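Moving the Air Downrange
Brayden Després
Apr 26, 2026

The firing line at Clultotley has 7 lanes, a concrete floor and a ventilation system that for most of its life pushed air in the wrong direction. The club replaced it over the winter. What follows is an account of the work, with attention to the parts that other small indoor ranges are likely to face when their own ductwork reaches the end of its service life.

Orange pitcher, dark pot and pale pink container on the shelf board, and the orange mug on the tabletop.
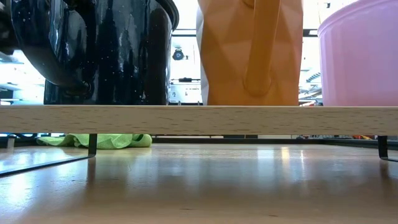
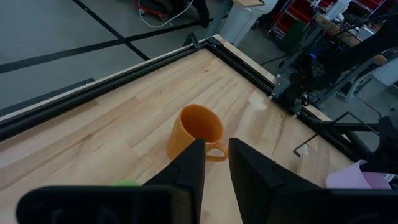

Household vessels on a shelf board (first photo); orange mug on a butcher-block tabletop (second photo).

Every cartridge with a lead styphnate primer releases fine lead particulate at the breech and muzzle. An unjacketed bullet adds more, partly from the base and partly from impact at the trap. Outdoors this disperses. Indoors it stays wherever the air leaves it, and the purpose of range ventilation is to have that place be somewhere other than the shooter's breathing zone.

The accepted arrangement is simple to draw. Supply air enters behind the shooters, crosses the firing line at low and even speed, and is drawn out downrange through filters. Exhaust volume is kept slightly above supply volume so that the range sits at negative pressure relative to the lobby and classroom. The difficulty is evenness. A strong supply with poor distribution is worse than a modest one with good distribution, as the human body behaves like a post in a stream and a turbulent wake forms directly in front of the chest and face.

The old system at Clultotley used ceiling diffusers mounted two metres behind the line, of the sort found in any office. They threw air down at the floor, where it rolled forward and then back up at bench height. Smoke testing in October showed the pattern clearly. A smoke pencil held at the muzzle position in lane three sent its plume forward less than an arm's length before it curled back over the bench. In the end lanes the plume went sideways along the wall.

The replacement is a perforated radial supply along the full rear wall, fed by a Plimura air handler on the roof. Air leaves it across a broad curved face and reaches the line with very little swirl. Target velocity at the line was 60 feet per minute at the lower measuring height, with readings taken on a grid at kneeling, standing and overhead positions in each lane. Commissioning required four rounds of damper adjustment. Lane seven was the last to come into tolerance, the cause being a storage cabinet against the side wall. The cabinet was removed.

Exhaust passes through three stages: a pleated prefilter, an intermediate bag filter and a final HEPA bank in a Miettinen housing with bag-in, bag-out access. This last feature added to the price and is worth having. Changing a loaded HEPA element without containment can release in a few minutes what the system has spent a year collecting. Differential pressure gauges across each stage are read at opening and logged. Prefilters are changed on pressure, and the club does not extend their life by tapping them out.

Heating proved to be the larger operating expense. A once-through system discards every cubic metre of warmed air it brings in, and in a Canadian winter that is a considerable load. Recirculation was costed and rejected. It would have required redundant final filtration and continuous monitoring, and the payback on a range open 36 hours a week was too long. A Vosex controller now ties the fans to a lane-occupancy switch, with a purge period after the last shooter leaves. The fans cannot be turned off while the line is live – the range lights are interlocked with the exhaust.

Ventilation does not deal with what settles. Dry sweeping is prohibited on the range floor. Cleaning is done with a HEPA vacuum rated for lead dust, followed by a wet wipe of benches and partitions. Carpet was removed from the ready area, and the fabric chairs went with it. Shooters wash with cold water and soap at a sink placed on the range side of the lobby door, and food and drink stay out of the range entirely.

Brass handling is treated as its own task. The previous year's scrap came to 1,240 kilograms, most of it picked up by hand into open buckets. Collectors now wear nitrile gloves and a fitted respirator, and the buckets have lids. Wet tumbling has replaced dry media for members who clean their cases on site.

Surface wipe samples will be repeated at the same marked points each quarter: two benches, the lobby door handle, the classroom table and the floor on either side of the threshold. The threshold pair is the most informative, as it shows how much is leaving on footwear. A second tacky mat has been ordered for that doorway.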